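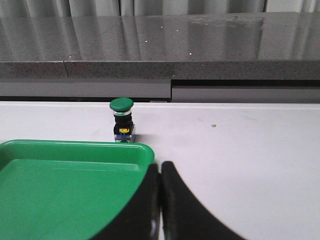

Push button with green cap, black body and yellow contact block.

Returning to the Classroom at Forty: A Conversation on Adult Training in the Maintenance Trades

Published June 15, 2024

The Nerholm Institute has offered evening and daytime courses in building and plant maintenance to adult learners for more than a decade. The director of its adult training program met with the Institute's publications office in Khoury Hall to discuss who enrolls, what the course asks of them, and how the program is changing. The conversation has been edited for length.

The maintenance certificate requires 900 hours of instruction, divided between classroom study, supervised shop work and a placement with an employer. The director considers the total reasonable, although applicants often ask whether it can be reduced.

"We are asked about a shorter version every year," the director said. "I understand the question. A person with a mortgage and two children looks at 900 hours and thinks of everything that has to be moved to make room for it. We have tried to move the hours to where people can use them. We have not been willing to take them away."

Most students are between 35 and 50 years old. Many come from retail, food service, warehousing and office work. A smaller group has worked in a trade before and wants a formal credential. The director said that the two groups learn differently in the first term and are hard to tell apart by the third.

"The experienced students have habits, some good and some poor, and it takes time to sort through them. A former delivery driver has no habits to undo. On the other hand, that driver may be afraid of the meter for a month. I have seen people hold a meter as if it might bite."

Fear, in the director's account, is the first subject of the course, even though it does not appear in the catalog. Adult students are used to being competent. They have run departments, raised families and handled other people's money, and they find it painful to be slow at something in front of strangers. The program now begins with a week of simple bench exercises that carry no grade. Students strip wire, read a meter, trace a circuit on paper and explain it aloud to a partner.

"Explaining aloud is the part they dislike, and it is the part I would keep if I had to drop the rest," the director said. "In a plant or a hospital you will be asked by a supervisor what is wrong and how long it will take. You need to be able to say it in plain words. You also need to be able to say that you do not know yet."

Mathematics is the second concern raised by applicants. The entrance test was withdrawn after staff found that it turned away people who had simply been out of school for a long time. It has been replaced by a placement interview and a review class that meets before the first term. The class covers fractions, ratios, basic algebra and the reading of tables. Attendance is voluntary, and the director reported that nearly all new students choose to attend.

"One student told us she had not divided a fraction since she was 14. She passed the controls unit with one of the best marks in her group. The old test would have sent her home."

Since the certificate was introduced, 273 students have completed it. The director is cautious about presenting that figure as a success in itself. Some students leave before finishing, and the Institute has begun to speak with them at length about why. Difficulty with the material is seldom the first reason given. Shift changes, child care and the cost of travel are mentioned far more often, in particular by students who live in Badska and must change buses to reach the campus.

In response, the Institute opened a second site in Casitz with its own shop and classroom. The site is modest. It has fewer benches than the main campus, and the pump and ventilation units are still taught only at Nerholm. Students may complete the first two terms there, however, and the evening timetable was set after consulting the bus schedule.

"It sounds like a small thing to plan a class around a bus," the director said. "For years we ended at a time that left people standing at the stop for the better part of an hour, in the dark, in December. We would then ask ourselves why they stopped coming after the holidays."

Students may also apply to a hardship fund, which provides grants of up to $1000 toward travel, child care, tools or work boots. The application was once eight pages long. It is now a single page, and a decision is normally given within the week. The director described the earlier form as an embarrassment and said that staff had spent more time processing it than the grants were worth.

Employers take part in the program through placements and through an advisory meeting held each term. Their requests have changed over the years. At one time they asked mainly for familiarity with particular equipment. They now speak more about record keeping, safe isolation of power, and the ability to work alongside outside contractors. The Institute has added a unit on written work orders, which students tend to regard with little enthusiasm until they begin their placements.

"They come back from placement and tell us they spent a morning looking for a fault that somebody had already found and fixed and never written down. After that, we do not have to argue for the unit."

Asked whether the course should move further toward online teaching, the director drew a line between theory and shop work. Recorded lectures have been well received, above all by parents who watch them after their children are in bed. Shop instruction remains in person. The director does not expect that to change and would resist it if it were proposed.

"You can watch a person tighten a terminal a hundred times. Your own hand still has to learn how tight is tight enough. An instructor standing beside you can hear that you have it wrong before you can feel it."

Finding those instructors is the program's most pressing difficulty. Experienced technicians can earn more in industry, and few have taught before. The Institute has started to recruit among its own graduates, offering them one evening a week as assistants while they continue in their regular jobs. Several have gone on to teach full units. The director hopes to see that arrangement made permanent, with paid preparation time and a short course in teaching methods.

The conversation closed with a question about what the director tells people who believe they are too old to begin.

"I ask them what they are doing on a weeknight for the next two years. I invite them to sit in on a class before they decide anything. They see people their own age with reading glasses pushed up on their foreheads, arguing over a wiring diagram. Some of them go home and we never hear from them again. A fair number ask where they can put their coat."

Information sessions for the coming term are held at Khoury Hall and at the Casitz site. Registration is not required, and visitors are welcome to tour the shops afterward.

Subscribe to our newsletter to receive Institute news and course announcements by email. You may unsubscribe at any time.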